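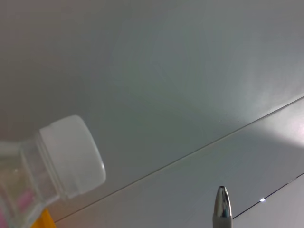 ## Prurkura two-arm tabletop kit: our product notes

Tunddale lists the Prurkura as a complete tabletop starter package. You get two arms, a gripper for each, a camera at each wrist, a head camera and a license for Hatik, the recording software. The maker's sheet says it is "ready for everyday household tasks." We sell it, and we would word that differently.

It's a decent kit for people who already know what they want to record. If you are hoping to open the box and have your desk tidied by dinner, save your money.

### What the sheet says, and what we think

- **Setup in 2 hours.** Maybe, if your table is already the right height and you have done this before. Plan on a day.
- **109 ready-made task templates.** Plenty of them are the same pick and place job with a different object name typed in. We found 23 we would bother to load.
- **"Handles any common object."** Any is a big word. Ask the maker for a list of what was tested and with what grip. We asked and got a brochure.
- **Self-calibrating cameras.** There is a calibration routine. You still have to start it, and you still have to check the result.

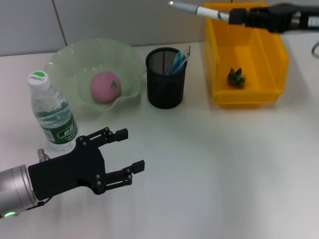

*Page last changed: March 30, 2018*

The jointed two-finger gripper is the part we like best. The linkage screws are out in the open at the joints, so you can get a driver on them without taking a cover off. It can hold something as slim as a marker pen. A green light on the wrist is handy when you're standing across the table.

Bottles, bowls and pen holders make a fair test table, and we suggest you try clear plastic early. Sellers love to demo with bright blocks. Your kitchen has water bottles in it. A bright yellow bin is an easy target for any camera, so don't let that one win you over.

Cables are our main gripe. They run outside the arm, and the clips in the box are too few and too stiff. Buy a bag of hook-and-loop ties.

The wrist cameras are fine for lining up a grasp at middle distance. Close up, they can go very soft. You may get a gripper finger at one side and a lot of pale blur, especially over white surfaces. The sheet calls this "full close-range vision." We don't. A darker table mat helps some, and the Cha lens set is supposed to help more, but it costs extra and we haven't had one in yet.

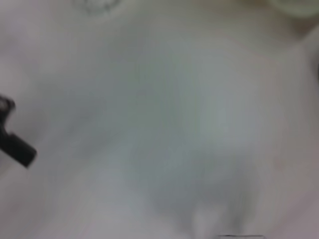 ### Ordering and returns

The kit ships in 13 business days. The Cha lens set is due in July, and we are not taking deposits for it.

Hatik is licensed per table, so a second table means a second license. Tunddale takes back unopened kits only. Once the gripper seals are broken you are dealing with the maker's warranty, and you should read that before you order.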